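Notebook, tidying bench
December 18, 2021

Basket method again, the Dremham version this time. Shanthi's write-up from July says that one big basket beside the table beats sorting straight into drawers, and that the table gets cleared in half the time. I have read it twice and still can't find where she says what "cleared" means. If everything goes off the table and into a basket, then yes, the table is clear. The basket isn't.

Rules as I understood them: basket on the floor, close enough to reach without a step. Small things off the cloth one at a time. No deciding on the way. Deciding comes later, at the shelf, and the Dremham sheet gives that part two lines out of a whole page. My suspicion is that the later part is where all the time goes and it's simply left off the clock.

Zewditu thinks I'm being unfair and that the point is to stop people dithering with a thing in their hand. Possibly. I did dither less when I tried it on the Barua shelf. I also put a pair of scissors in with the soap, and didn't find them until the next morning.

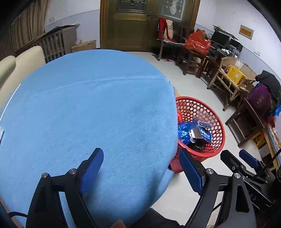
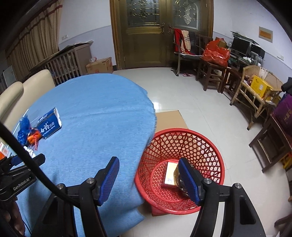
Choice of basket matters more than the sheet allows. It says "any large container", and I don't believe that. An open-sided one lets you see what has gone to the bottom, up to a point. The red plastic one has latticed walls, and in the second picture, with just a box and one wrapped item on the base, you could find that box from the other side of the room. In the first it has crumpled blue bags in it and you'd have to move things to be sure what was underneath. Bags are the worst of it. They take up the room of ten useful objects and hide the rest, and I would like a separate place for them from the start. Shanthi will say that is a second container and so a different method. Fine, then it's a different method.

The cloth I'm also unsure about. Sheet says always cover the table, to protect it and to "define the area". Over glass I can see the sense. But a box of toothpaste drags a soft cloth along with it if you slide it, so everything has to be lifted, and people slide. Tried it on the bench this afternoon with a full box of Fledik tablets and got a crease every time. Didn't happen on bare wood. Perhaps clip the cloth down? Grukow sell clips but they want 50 as a minimum order and I'm not buying 50 clips to test a hunch. Clothes pegs first.

To do:
- time the shelf half separately, same person both halves
- bags into their own bin, see if Z. notices any difference
- ask Shanthi where the half-the-time figure came from, and how many goes it was based on
- pegs

Not signing off the Dremham sheet yet. Z. wants to pin it up anyway. Told her pencil only, and with my note on the bottom.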